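Lo que tarda un pan: mi trabajo sobre masa madre y harinas de barrio

Proyecto final de la asignatura de Tecnología de los Alimentos

Cuando empecé este trabajo en septiembre pensaba que iba a hablar de levaduras y poco más. Mi idea inicial era comparar dos panes, sacar cuatro gráficas bonitas y entregar. Pero la masa madre engancha (mi madre dice que demasiado, porque tuve un bote burbujeando al lado del microondas durante meses) y al final el proyecto se me fue haciendo grande.

La pregunta con la que me quedé es esta: ¿cambia mucho el pan si solo cambias la harina y dejas todo lo demás igual? Parece de respuesta obvia, claro que cambia. Lo que yo quería saber era en qué se nota y si lo nota alguien que no se dedica a esto, como mis compañeros de piso, que se comen cualquier cosa.

Las harinas

Usé tres. La primera es la Brakow, de trigo, la que tienen en casi todas las tiendas de mi calle. La segunda es la Tollell integral, molida a piedra, que huele a campo en cuanto abres el paquete — me encantó desde el minuto uno. Y la tercera es una harina de centeno que vende Harvey MacLeod en su panadería, el Horno Jurčo, y que me dejó a buen precio a cambio de que le enseñara los resultados. Se los enseñé y discutimos un buen rato por culpa de la sal.

De cada una preparé masas de 494 gramos. El número es raro y tiene su historia: mi receta daba 500 en el papel, pero entre lo que se pega al cuenco y lo que se queda en los dedos, el primer día pesé 494 y decidí que todas las demás serían iguales para poder compararlas. Mi tutora, Harpreet MacDonald, me dijo que eso era o muy riguroso o muy cabezota.

El fermento

El fermento lo hice desde cero con agua y harina Brakow, en un bote de cristal con una goma elástica para marcar el nivel. Los primeros días no pasó nada y luego pasó todo de golpe: una mañana a las 7 me encontré la tapa levantada y la encimera pegajosa. A partir de ahí lo refresqué dos veces al día y guardé un cuaderno con la hora, la temperatura de la cocina y lo que había subido.

Aquí cometí el error más gordo del proyecto. Durante una semana estuve apuntando la temperatura de un termómetro que estaba colgado encima del radiador. Todos esos datos los he quitado del informe y he repetido las pruebas. Me dolió, porque eran las que mejor quedaban en la gráfica.

El método

Para cada masa usé 200 gramos de fermento activo y el mismo tiempo de amasado, a mano, con pausas. Después, reposo en bloque, formado y una noche en la nevera. El horno de mi piso calienta más por la izquierda, así que giraba la bandeja a mitad de cocción. Hornear en el Horno Jurčo habría sido más limpio, pero Harvey empieza a las 4 de la madrugada y yo tengo mis límites.

Medí la altura del pan una vez frío, el peso después de hornear y el aspecto de la miga. Para la miga usé una escala que me inventé yo, de muy cerrada a muy abierta, con fotos de referencia pegadas en el cuaderno. Sé que una escala propia tiene sus problemas y lo comento más adelante.

Qué salió

La Brakow dio el pan más alto, sin sorpresas. La miga salía abierta y la corteza crujía muchísimo al enfriarse (hay una grabación, por si alguien la quiere). La Tollell subió menos, pero fue la que aguantó mejor de un día para otro: al tercer día todavía se podía comer sin tostar. El centeno me salió denso, ácido y pegajoso por dentro en las dos primeras hornadas. En la siguiente bajé el agua y lo dejé enfriar toda la noche antes de cortarlo, y mejoró un montón.

En la cata ganó la integral. Yo habría apostado por la blanca, y mis compañeros también, que se enfadaron un poco al enterarse de a cuál habían votado. Una de ellas escribió en la hoja «sabe a pan de pueblo», que como dato científico vale poco, pero lo he copiado en el anexo igualmente.

Lo que haría de otra manera

Más hornadas por harina, seguro. Y un termómetro decente desde el primer día. También cambiaría la cata: puse los panes siempre en el mismo orden y eso influye, porque al primero se llega con hambre. La escala de la miga la sustituiría por un recuento de alvéolos a partir de fotos, como hacen en un par de los artículos que cito al final.

Me queda pendiente el tema del precio. Hice la cuenta de la luz a ojo y no me fío nada de ella, así que no la incluyo. Si alguien del curso que viene quiere seguir por ahí, le dejo el cuaderno y, si lo cuida, también el bote.

Otros trabajos del curso 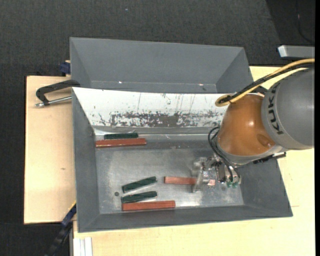

2 min de lectura

Los demás informes de la clase están en la página de la asignatura, cada uno con su resumen. Yo me leí el de conservas Edeletti casi entero en el autobús y me dio bastante envidia lo bien que tienen ordenadas las tablas. El mío está en la misma lista, en el número 333, con las hojas de cata escaneadas y las recetas completas.

Gracias a Harpreet por leerse tres borradores, a Harvey por el centeno y por la bronca de la sal, y a mis compañeros de piso por desayunar lo mismo tantas semanas. El fermento sigue vivo y ahora lo refresco una vez por semana, los domingos no, que duermo.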